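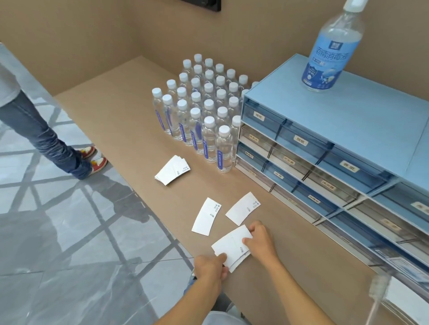 White paper sleeves on the counter.

Zekonura snow and melt notebook
21 December 2019

Finally a quiet stretch to write up the Poronness snow, and I'm going to take my time over it, because the last entry was so short that even I couldn't follow it when I came back (sorry to anyone who tried!).

The question is still the dull one we started the season with: how much faster does dirty snow go than clean snow when you give both of them the same lamp and the same air? We all know the dark stuff melts sooner. What I want is a number we can stand behind for our own valley, with our own road dust and wood smoke in it, and so far the numbers wander more than I'd like.

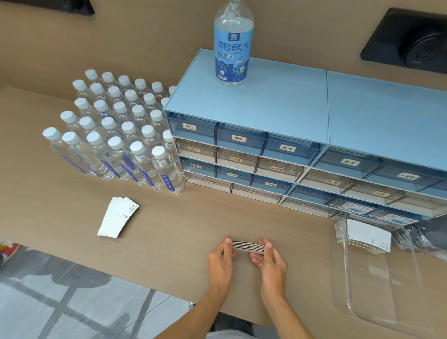 Entry by the keeper of the melt bench, Zekonura field group

The trays went under the lamps at the usual height. Each one got 357 grams of snow, which is an odd figure but it's what fits level with the rim once you've tapped it down, and changing it now would make a mess of everything from last winter. Clean snow came from the upper bowl at Poronness, well back from the track. The dirty snow was from the Fahy turnout, where the plow throws it, and it had that gray crust on top that you can hear break under a shovel.

I took the meltwater off at every turn of the timer and weighed it. The Fahy trays ran ahead of the Poronness trays right from the start and stayed ahead, no surprise there. But two of the Fahy trays slowed down partway through, and I stood there frowning at the scale for a good while before I thought to look at the snow itself. The grit had gathered into clumps with bare white in between. Once it clumps, a lot of the surface is clean again! I remember reading that thick debris can shade a glacier too, so I suppose I shouldn't have been so puzzled, although this was a long way from thick.

So the plain "dirt per tray" figure isn't enough by itself. We need some measure of how spread out the dirt is. I tried laying a clear grid over the tray, 100 squares, and marking each square dark or light. It works all right, but it's slow, and your own breath melts things if you lean in too close. Somebody with steadier eyes is welcome to have a go.

Other bits. The lamp on the left side runs warmer than the right, by up to 11 percent if the old meter can be trusted, so I swapped the trays halfway. Please do the same if you repeat this, and write down when you swapped. The drain tube on the end tray is dripping again. I've taped it, and the tape is not a repair.

Skarkau have asked for our melt curves to go with their stream gauge record. I'd love to send them, but I would rather hold back the Fahy set until the clumping is sorted out, and give them just the Poronness curves for now with a note on the lamps.

To do before the January run: sieve the Fahy grit and weigh the coarse and fine parts separately, recheck the meter against the spare, and get more snow from the upper bowl while the track is still open. The chest freezer has room on the bottom shelf if the old slush comes out first.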